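Small Parts, Big Room: What Works for Me in a Shared Workroom

I get asked for workshop tips a lot, and most of the ones I see online are written for a one-car garage with a pegboard. I love a pegboard! But the place I look after in Dronthorpe is over 2,000 square feet of hard floor and high ceiling, with desks and benches all over it and people coming and going, and garage tips don't go very far in there. So these are mine, in no order at all. Take what you like.

Get yourself one table that isn't anybody's

If you only do one thing on this page, do this one. Desks belong to people, and so do benches, even when you swear they don't (try moving a mug on one). A table that sits out on the open floor and belongs to no one is where boxes get opened, where things get sorted, where two people can look at the same thing without bumping elbows.

Mine is round, and I'd buy round again. You can come at it from any side, there's no corner to catch your hip on when your arms are full, and the shape makes it hard to pile stuff up against an edge and forget it. The rule I keep is that whatever you put on it leaves with you. I tried a sign. The sign became a thing on the table. Now I just walk over at 5:30 and look at it, and whatever is still there gets carried back to its owner's desk, which is a bit rude and works beautifully.

Wipe a light wood top with a damp cloth, not a soaking one, then go over it with a dry one right after. Coffee rings on pale wood come up better if you get them the same afternoon. If you miss one, try a dab of plain white toothpaste on a soft rag, with the grain, very gently, and test it underneath first. I've also had good luck with mayonnaise left on for an hour, and yes, I felt silly.

Boxes you can see into

I have strong feelings about boxes. The deep plastic tub with the snap lid is a trap - everything goes in, the heavy things sink, and in March you buy another tape measure. For anything smaller than my hand I want a shallow box that opens all the way, so I can see the bottom of it without digging.

Before you load a new box, open it on the table and leave it open while you decide. I mean really decide. What goes in, how many, and does the lid still close with the tallest one standing up? I used to fill first and think later and ended up with a box of drill bits with one long one sticking out like a flagpole.

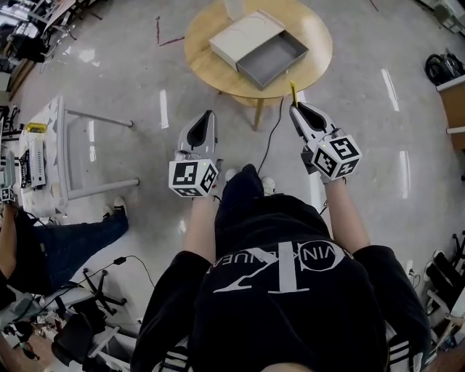
Labels go on the short end and on the lid, both. If you only label the lid, somebody will swap lids, and then you've got a box of hinges calling itself sandpaper for the rest of the year. I use Nornix tape, the matte kind, and a fat marker. A label maker is lovely but mine eats batteries, and when the batteries are dead people stop labeling, and when people stop labeling you get the mystery box. A marker on a string has never let me down.

A few more box things while I'm on a roll:

Line the bottom with a scrap of that rubbery shelf liner. Small parts stop skating around and you stop hearing them, which I didn't know was bothering me until it quit.

Don't fill past two-thirds. The last third is for your fingers.

Keep one box with nothing in it, on purpose, on a shelf you can reach. When something falls apart in your hands you need a place for the screws right that second, and your pocket is a terrible place for screws. Ask my washing machine.

If a lid lifts right off, decide where it goes while the box is in use. I slide it under the box. My lids used to wander off and get used as paint trays.

Go through the whole lot in May and again when the weather turns. I have 23 boxes on my shelf now and would like fewer.

Cords, the thing I nag about most

On a big open floor the outlets are never where the work is. You end up running a cord to the table, and it's fine for ten minutes, and then it's been there since spring. I don't think you can ban this. I've tried banning it! What you can do is make the good way as easy as the lazy way.

Run it around the edge whenever it'll reach. Buy the longer cord, the one you thought was too long, and take it along the wall and behind the benches. If it has to cross where people walk, put a rubber cord cover over it and tape down both ends so the cover doesn't turn into its own trip hazard. Mine came from Pacheco Supply, 13 dollars, and it has been walked on by everybody and their lunch.

When you unplug something, pick up the whole cord. Both ends. The loose plug lying out on the floor is worse than the live one to my mind, since it's hard, it rolls under a shoe, and nobody's watching for it. I keep a row of hooks at knee height on the side of a bench, and a cord with no home goes there with a strip of hook-and-loop around it. Over-under when you coil it, please, or it'll spring out at you like a snake in a can.

And roll your chairs in. I know that isn't a cord tip, but a rolling chair parked on a cord will chew it up over a few months, and those five-legged bases stick out a lot farther than the seat does. Check the casters for hair and thread while you're down there. A seam ripper gets it all out in one go.

Looking after a shiny concrete floor

People see a glossy floor and think it must be hard work. It's the easiest floor I've ever had, as long as you leave the wrong stuff in the closet. No vinegar, no bleach, nothing gritty. Vinegar is wonderful on my shower door and awful on concrete, it'll dull the shine in patches and you can't rub it back.

Dust mop first, every evening if you can stand it. Grit is what takes the gloss off, little by little, under everyone's shoes. Then a flat mop with warm water and a floor cleaner meant for sealed stone or concrete. I use Alon, a capful to the bucket, and I'd say use less than you want to. Too much and you get that gummy film that shows every footprint, and then you mop again with more cleaner to get rid of it, and round you go.

Scuffs come off with a tennis ball. Cut an X in it, push it onto the end of a broom handle, and rub. Marker and chalk are a different story. Try plain water, then a little rubbing alcohol on a rag, and don't scrub. If you want to mark where a table or a cart lives, use painter's tape and change it every month or so before the glue bakes on. I left some down for a whole winter once and was on my knees with a plastic scraper and a podcast for two evenings.

Felt pads under table legs, always, and check them when you do the casters. They get grit stuck in them and then you've made yourself a nice little sander.

Light, and where you put the table under it

I ignored the lights for the longest time. They were up there, they were on, fine. Then I moved the table over a bit for some other reason and suddenly I could read the marks on a drill bit without walking to the window, and I felt pretty foolish.

With long tube lights overhead the trick is to stand where you're going to work, hold out your hand, and look at the shadow. If your own head is shading your hand, shift the table until the light comes from in front of you or from the side. It takes two minutes with someone on the other end of the table. Do it in the evening as well as at noon, it can be a whole different room after dark.

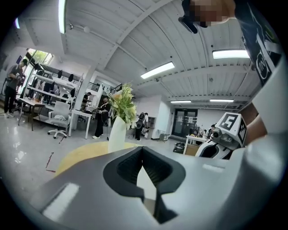
Dust on the fixtures matters more than I ever believed. I do mine twice a year, switched off and cooled down, with a microfiber sleeve on an extension pole, and I throw an old sheet over the table first. Wear glasses. Stuff falls. Don't use anything damp up there, and if a fixture is too high to reach from the floor with a pole, get someone in with a proper platform. I won't go up a ladder over concrete any more and I don't think you should either.

When one tube goes, write the date on the new one in pencil, down at the end by the cap. If its neighbors are the same age they'll probably follow pretty soon, and it's nice to have spares in before they do. Keep the old tubes whole and take them to wherever your town takes them. Not the dumpster!

If everything still looks flat and washed out, and it does in my place on gray mornings, clip a cheap lamp to the bench you use for fussy work and aim it low from one side. Low light picks out scratches and tiny screws like nothing else. I find dropped screws the same way, flashlight laid right down on the floor, and look along the beam for the little long shadows.

The ten minutes at the end

I set a kitchen timer. Cords to hooks, lids on boxes, boxes to shelf, table wiped, chairs in, dust mop once around. If the timer goes and I'm not done I stop anyway, and whatever's left goes in a laundry basket by the door for the morning. Some weeks that basket is very full and I pretend it's somebody else's.

I've had a few people ask about shelving for the tall wall and I'll write that up once mine is finished, I'm still going back and forth on how deep to make the bottom one.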